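PAPER MAPS AT HOME: FLATTENING, STORING AND MARKING

SORTING FIRST:
Separate the sheets by type before doing anything else. Folded road maps, flat topographic sheets, nautical charts and laminated school maps need different handling, and one method applied to all of them will damage at least one.

Check each sheet for its title, sheet number and edition. On most topographic series these are printed in the margin, usually at a corner. Write them on an index card kept with the sheet. The margin is also where the scale bar, contour interval and north arrows are found, so it should never be trimmed to fit a picture frame.

TESTING THE INK:
Older maps were often colored by hand or overprinted with inks that run. Dampen a cotton swab with plain water, press it on a small colored area near the border, and lift. If color transfers to the swab, keep all moisture away from that sheet and flatten it dry.

Test each color separately. Blue drainage lines may be stable on a sheet where the red road overprint is not. The Firkby county sheet in this collection holds its blue and brown well and loses red at the first touch.

REMOVING FOLDS:
Dry flattening works on most modern paper. Open the map on a clean table, cover it with plain white blotting paper, and lay a board over the blotter with even weight on top. Books are acceptable if they cover the whole board. Leave it for 2 weeks. Stubborn creases may take 3.

Do not iron a map. Heat can set a crease in the wrong position and will ruin any sheet with a plastic coating.
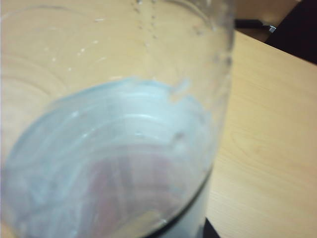 Water in a clear plastic cup.

If the inks have passed the test, a brittle or tightly rolled sheet can be relaxed in humid air. Use a large storage tub with a lid. Set a small open container of water on the bottom, place a wire rack well above the water level, and lay the map loosely on the rack. Close the lid. Look at the sheet every hour. When it opens without resistance, move it directly to the blotters and the board.

The paper must not touch the water or the wet sides of the tub. Coated and glossy sheets should not be humidified at all, as the surfaces can stick together. A sheet with any sign of mold should be kept out of the tub and away from the other maps.

REPAIRING TEARS:
Office tape yellows and leaves a stain that cannot be removed at home. Use thin Japanese tissue and wheat starch paste, applied to the back of the sheet. Tear the tissue instead of cutting it - a feathered edge shows less and pulls less on the map. Dry under weight with a piece of nonstick paper on each side.

Tears that cross a fold intersection are common on road maps. Patch these with a small square and keep the map flat afterward. It will fail again if folded.

STORAGE:
Flat storage is best. A shallow drawer or an archival box under a bed is enough for most households. Keep boxes off basement floors and out of attics, where temperature and humidity vary most over the year.

Sheets too large for a drawer should be rolled around a wide tube, printed side out, and wrapped in acid-free paper. Label the outside end. Rolling a map inside a narrow mailing tube gives it a curl that is slow to come out.

Keep adjoining sheets together. Welalley and Dokunar share a neat line, and contours that leave one on the east side continue on the other, so the two are stored in one folder in west-to-east order.

MARKING A MAP FOR USE:
Mark a copy, not the original. If the original must be marked, use a soft pencil and light pressure, and lay the sheet on glass or another hard surface so that the pencil does not dent it.

When copying spot elevations to a card, write the unit beside each figure. The Welalley sheet gives the summit as 1,201 and the ferry landing as 623, both in feet, while its newer neighbor is in meters. A card without units is of no use once the sheets have been put away.

HANGING:
Choose an interior wall that gets no direct sun. Reds and yellows fade first, and a boundary tint can disappear while the black lettering still looks new. Use a mat or spacers to keep the paper off the glazing. Attach the map with paper hinges along the top edge only, so the sheet can expand and shrink with the seasons.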